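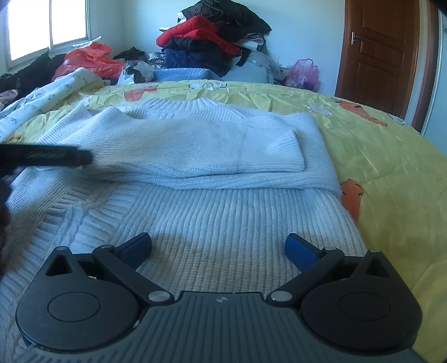 3.2 Collection of garment demonstrations

Demonstrations were recorded in furnished bedrooms with a hand-held gripper whose jaw geometry matches that of the robot's end effector. A camera fixed to the tool records the fingers and the area in front of them. Operators were asked to leave the room as they found it, and bags, bedding and other clothes on or behind the bed were not cleared away. Each session used one main garment on one bed. The Lostari subset contains 708 demonstrations by six operators, gathered over 11 sessions.

An episode starts with the garment on the bed and the jaws open. The operator chooses the first grasp point freely, but has to approach at a speed the robot arm can follow. Episodes in which tracking was lost for more than five consecutive video samples were dropped before training.

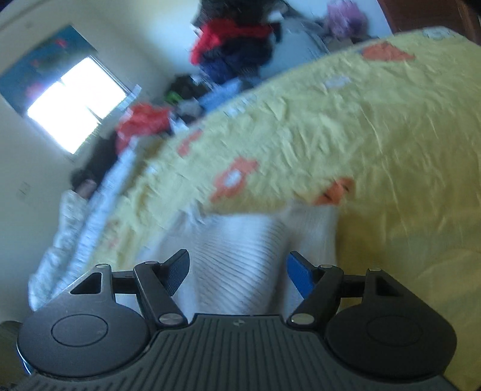 Figure 4. View from the gripper camera under fast motion. The jaws are open over a white ribbed garment on a yellow printed sheet.

Motion blur of the kind shown in Figure 4 was kept in the training set. Early trials with a sharpness filter removed many of the large wrist rotations, and the policy trained on what remained was slow to reorient the jaws. Blurred views are instead given a lower weight in the image loss, while the action labels are left unchanged.

White knitwear was included for its low contrast between layers. Where a sleeve rests on the body of a jumper, the rib direction may be the only clear cue to the boundary. Patterned bedding gives the tracker a good number of stable features, but these are lost once the fabric is dragged, and pose estimates were therefore checked against the inertial record. 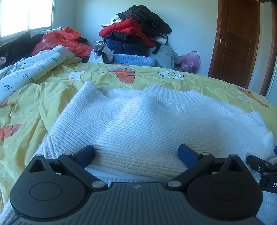
3.3 Annotation

Grasp points were marked by two annotators, Moroz and Karpenko, working separately in the Senard labelling tool. Each marked the first video sample in which both finger pads touched the cloth, together with the garment part held (neckline, cuff, hem or body). Disagreements were settled by Cabral. Approaches that ended without contact were kept under a separate label and used only for training the visual encoder.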